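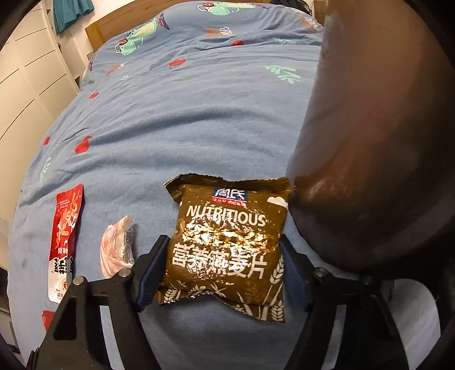
Brown oat flake packet and a tall red snack packet on the blue duvet.

Omside Bedroom Snacks: README

Version 2, April

Contents

Omside is a set of short recordings of small food packets being picked up from a bed and put in a tray. The bed is made, the duvet is left on, and the packets lie on top of it. This release has 1601 recordings from 37 rooms. It is part of the Liradix household collection, which also covers desks and kitchen counters. Those are released separately and have their own README files.

Why snacks on a bed

Most tidying sets use hard objects on a hard surface. Snack packets are light, they crumple, and the foil ones shine. A duvet gives way under them and has a print of its own, so a red packet can end up beside a red part of the pattern. We wanted recordings with all of that in them.

Items

Packets are logged by type, color and any brand that can be read on the front. Types in use:

foil pouch
flat packet
bar
wrapper
other

The brown oat flake packet is logged as a foil pouch. Its label has the word NUTRITIOUS in white capitals, the Chinese text 营养燕麦片, and the brand 周氏 (ZHOU) near the top. Use the Chinese text when searching the item list, as the English word is too general and returns other products as well. Glare hides part of the lettering in many views. We log the text if it can be read in at least one view of the same recording.

Wrappers are logged even when they are crumpled. We do not record whether a packet has been opened, and the type "wrapper" should not be read as "empty."

Tray

One tray is used per room. It goes on the bed, on top of the duvet, and stays in the same spot until the room is finished. Tray color is in the column tray_color. Things other than food may be in the tray too, such as paper cutouts or small toys. They are logged as "other" and are left where they are.

Mugs, books and bags that are part of the room are not moved. They are listed in room_notes if they are close to the tray.

Files

items.csv has one row per packet, 1672 rows in total
rooms.csv has one row per room, with bed cover, tray color and notes
recordings/ has one folder per recording, named by room and running number
stills/ has single views for checking labels

The item and recording counts differ. Some recordings show more than one packet being put away, and a few packets appear in several recordings but are listed once.

Labels

Labels were written by one person and checked by a second. Where the two did not agree on the type, the row is marked "unsure" in the check column. There are 145 of these rows, most of them bars that could also pass as flat packets. Leave them out if you need clean types. 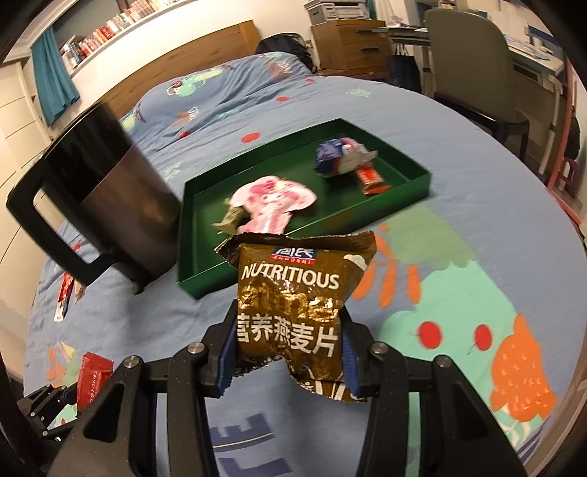

Known problems

Duvet prints with cartoon figures were sometimes labeled as items in version 1. These rows have been removed. If you find one that is still there, send the room and recording number.

Rooms 12 and 19 have the same bed cover listed in rooms.csv. This is correct.

Color names are plain ones (brown, red, green). Gold and brown foil are both logged as brown.

License and contact

Free for research and teaching. Packet designs and brand names belong to their owners. Please cite the set as "Omside Bedroom Snacks, version 2." Corrections go to the Liradix data desk, with "Omside" in the subject line.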